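Talks & Workshops | Kit and Budgets
6 min read · 3 comments · 21 shares

Speaker notes: Buying the boring bits first

Hello, thanks for coming, and thanks to Tulstead for the room and the coffee (say this even if the coffee hasn't turned up yet).

Start with the confession. When I got my first automation budget I spent nearly all of it on one line. One big shiny arm from the top of the Brunner price list, and I was so pleased with myself! Then it came and we had nothing to bolt it to. It sat in its crate until July while I went round asking for money for a table.

So this is a talk about the other lines on the spreadsheet. Pause for anyone who wants to leave.

SLIDE 2 – the split
My rule of thumb these days is that the headline machine gets half the money, at most. The rest goes on frames, rails, mounting plates, cable, spare fingers for the grippers, tables, sockets in the right place, and somewhere to put it all at night. People laugh at the storage bit. I used to as well. Then I added up a year of lost adaptors and snapped connectors at our place and it came to almost 135 separate orders, most of them tiny, every one of them with its own delivery charge and its own form to fill in.

Ask the room: who here has a drawer of mystery cables? (Hands. There are always hands.)

SLIDE 3 – lead times
Go slower here than last time, I rushed it at Nusden and got four questions afterwards that were all this slide. Put the delivery time next to the price for everything. A thing that costs 30 pounds and takes nine weeks is a bigger problem than a thing that costs ten times that and comes on a van tomorrow. Mounting plates are terrible for this. You think it's just a bit of metal with holes in it, and it is, but they're your holes, in your pattern, and somebody has to drill them.

Order those first. Before the arm, if your finance people will let you.

SLIDE 4 – hand-held or mounted?
This is where I get excited, so watch the clock. You can do an awful lot of planning with a gripper you hold in your own fist. On the Tudow job we tried our tasks by hand before we priced up a single arm – picking up, putting away, getting lids on tubs – and it changed the shopping list completely. We'd been about to pay for a much wider grip than we needed, and we hadn't thought about cable length at all.

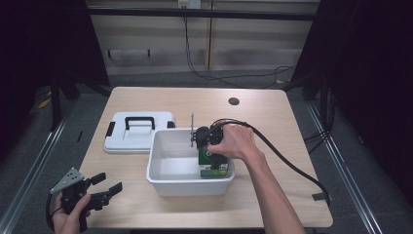 Cable length, then. Measure from the socket to the far corner of the table, going the way the cable will really go, and then add a good bit more for whoever's moving about with the thing. Ours were all too short the first time. And if you're buying tables, pay for the ones with a hole in the top for cables, it's a small extra and you'll be glad of it every single day.

Same goes for tubs. Get ones with a proper lid that latches and a handle you can carry them by, and get them all in one size so they stack. I bought 25 in one go and had a very odd conversation with accounts, and I'd do it again.

SLIDE 5 – what I'd ask the supplier
Read these out, they never fit on the slide.
Does the price include the plate and the cable?
How much is a spare pair of fingers, and do you keep them in stock?
Can we borrow one for a fortnight?
Who picks up the phone when it stops working?

Brunner were very good on the borrowing, less good on the phone. (Only say that if there's nobody from Brunner in.)

SLIDE 6 – leave up during questions
The blank spreadsheet. Point out the storage row, it's the one in green. If they ask about insurance, say I'm still arguing with ours, and come and find me at the break.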